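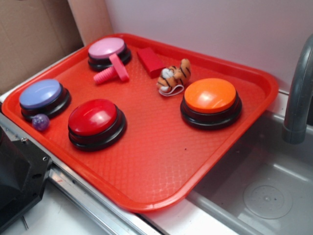 Happy February, everybody! Every winter I get the itch to clear out the game cupboard, and every winter I end up sitting on the floor playing with what I find instead. This year I at least got as far as the answer buzzers, so that's what you're getting from me this month.

If you've been to one of our quiz nights at the Mollel Hall you know the buzzers. Push-button ones, big shiny domes on black bases, one color per team. I bought ours secondhand from a lady in Dusberg who was closing up her party supply shop, and they have been through a lot since then. Cake, mostly. Lemonade at the summer one. They get slapped by grown adults who really, really want to be first on the capital of Mongolia.

So I wanted to give them a proper wipe before the spring season starts. My method isn't fancy. I bring everything to the counter by the kitchen sink on a tray with a rim, so nothing rolls off onto the floor, and I take a cloth that's barely damp with a drop of dish soap on it. Wring it out hard, then wring it out again. Batteries come out first! Go over the dome, go around where the dome meets the base (that's where the crumbs live), then dry with a second cloth and leave them overnight before you put batteries back in. Please don't ever run one under the faucet. I did that with a yellow one, years ago, and it made a noise like a sad goose for a week and then never made any noise again.

The red tray, by the way, is the best thing I own for this kind of job. It has that bumpy diamond pattern on the bottom, so things mostly stay where you put them, and it's bright enough that you notice it's in the way and go put it back. I think it was from the Provholm flea market. I've been looking for a second one ever since and haven't had any luck, so if you see one, tell me.

Of course buzzers never come out of a cupboard alone. In with ours I found the little stuff that drifts in from the kids' table: a pink plastic toy screw, a red block, a purple glittery ball and a small plush tiger with a loop on him for hanging. I don't know who any of it belongs to. The screw has to be from a construction set, so check yours and see if you're one short. The tiger I'm a bit in love with — he's curled up on his side like he's had a long evening — and if no one claims him by the next quiz night he's going to be our mascot and sit by the orange team, who could use the help.

Which brings me to the fun part. Pink, blue, red and orange are all taking sign-ups for spring. Teams can have up to six people, kids welcome, and it's 12 dollars a team, which goes straight to the snack table and the prizes. I've been writing questions all winter and I have 200 so far, with a whole round on flowers for our friends at the Flarineo garden club, who have complained (nicely!) that there's never anything for them. There's also a picture round, and a music round where I'll be humming, so adjust your expectations.

A couple of small things. We could use spare AA batteries if you have a drawer full of them, and I'd love a lidded box big enough for the buzzers so they stop living loose between the jigsaw puzzles. Speaking of which, the puzzle swap shelf has gotten heavy on the 50-piece ones. If you're done with something harder, bring it along.

Sign-up sheet is on the board by the front door, and doors open at 6:30 in the evening like always. If you want to pick your color, get there early. Red goes first every single time, and I'm not going to referee that again!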